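메다리 정리수납 오픈하우스 다녀왔어요

백나래 언니가 표 남는다고 불러서 얼떨결에 따라간 행사인데, 생각보다 훨씬 재밌어서 후기 남겨요! 2024년 6월 25일, 메다리 건물 3층이었고요. 지난 2월에도 한 번 했다는데 그땐 몰라서 못 갔네요 ㅠㅠ

입구에서 이름표 받고 들어가면 제일 먼저 천 가방 코너가 나와요. 저는 여기서 한 시간 가까이 있었던 것 같아요. 에코백, 파우치, 조임끈 주머니가 벽에 쭉 걸려 있는데 만져 봐도 된다고 해서 정말 다 만져 봤어요(언니는 옆에서 한숨 쉼). 얇은 원단은 접으면 손바닥만 해지는 대신 구김이 잘 가고, 두꺼운 건 모양은 잡히는데 여행 가방에 넣으면 은근히 자리를 먹더라고요.

왕금옥 선생님 수업도 들었어요. 주제가 '작은 물건 주머니에 담기'였는데, 집에서 굴러다니는 열쇠고리나 장난감, 충전선 같은 걸 종류별로 주머니에 나눠 넣는 거예요. 입구부터 벌리지 말고 바닥 모서리 두 개를 먼저 펴서 네모를 잡아 놓으라고 하셨는데, 저는 평생 그냥 쑤셔 넣고 살았거든요 ㅋㅋ 집에 와서 양말로 해 보니 확실히 덜 뭉쳐요. 끈은 너무 바짝 조이면 나중에 풀기 귀찮으니까 손가락 하나 들어갈 만큼만 남기래요.

책상 두 개를 붙여 놓은 자리도 있었는데, 주황색 주머니가 색이 어찌나 쨍한지 계속 눈이 가더라고요. 연회색 상판 위라 더 튀었나 봐요. 옆에 있던 초록색 복슬복슬한 것도 귀여웠고요!

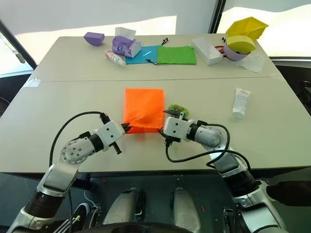 주황색 조임끈 주머니와 초록 복슬이. 아래쪽 두 모서리를 잡은 모습

나오는 길에 갈렐 매대에서 파우치를 하나 샀어요. 2,905원이라 부담도 없고, 색은 고민하다가 결국 남색으로. 주황색은 매대에 없어서 좀 아쉬웠어요. 주차는 건물 뒤쪽이 그나마 나은데 길이 좁으니까 웬만하면 버스 타세요. 457번이 바로 앞에 서요. 다음 행사 공지 뜨면 여기에도 올려 둘게요~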